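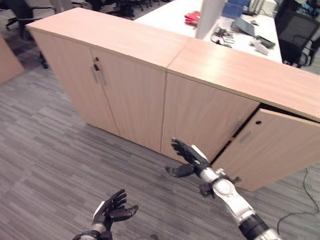
The door that wouldn't let go

I promised you all a cheerful post this month, and instead I have a tale of a cupboard! We had been practising doors with the robot at Vellholm, and on the fourth go its right hand closed on a handle and simply stayed shut. The arm carried on pulling (it's a determined thing), the cabinet gave a horrid creak, and Antonina got to the stop button before I'd even put my tea down.

No harm done, thank goodness, apart from one sore hinge. Bohdana went through the logs and found that the release command had arrived 27 seconds late, so we've now set the arm to go limp after three. Slow practice only until February, I'm afraid, and I'm buying Antonina a cake.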